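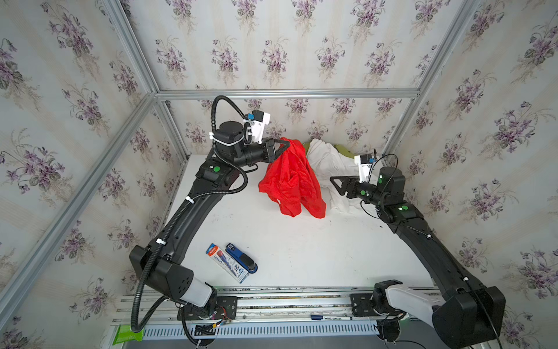 Unit 4: Dividing herbaceous perennials
Course notes, Introduction to Garden Practice
Tutor: Catríona Keane

Bring these notes to the practical. Gloves and a hand fork are needed; spades are in the store.

Why we divide

Most clump-forming perennials grow outwards from the crown. After a few years the oldest part in the middle becomes woody and flowers poorly, while the young growth sits round the rim. Lifting the plant, throwing away the centre and replanting the outside pieces gives new vigour. It also gives you more plants of the same kind, which seed may not do.

Timing

Divide summer-flowering plants in autumn or early spring. On our heavy soil at Madigan we leave the asters and other late flowerers until spring, as small pieces can rot over a wet winter. Plants that flower in spring are best done once flowering is over. Bearded irises are lifted in summer, some weeks after the flowers fade.

Root types

Fibrous crowns (hardy geranium, aster, helenium). Pull apart by hand or with two forks back to back.

Fleshy or woody crowns (hosta, agapanthus). Cut with an old bread knife or a sharp spade. Each piece must have at least one good bud and its own roots.

Rhizomes (bearded iris). Cut young sections from the outside, each with a fan of leaves. Shorten the leaves by half and replant with the top of the rhizome showing.

Tap-rooted plants such as oriental poppies and sea hollies are not suited to division. See Unit 8 on root cuttings.

Method

Water the plant well the day before. Cut back the top growth, then dig right round the clump and lift it with as much root as you can. Shake off loose soil. Split it, keeping pieces about the size of a fist, and replant at the same depth as before -- never deeper for crowns that sit at the surface. Firm in and water.

Keep the roots covered with damp sacking if you cannot replant straight away. Small pieces can go into pots and be grown on in the cold frame. 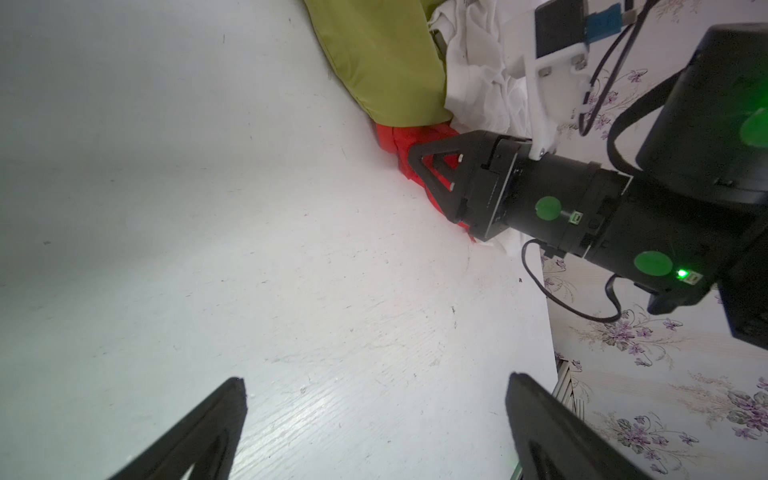
How small can a division be?

One strong bud with a few healthy roots is enough for most plants. A piece that small will usually need a season in a pot before it goes into the border, and may not flower in its first year.

For the practical

Work in pairs. Yaa Asamoah will take the geraniums and Peadar Cullinane the hostas. Label every pot with the plant name and the month before you leave the bench -- last year's unlabelled tray is still a puzzle.

Reading before Unit 5: the handout on staking and supports.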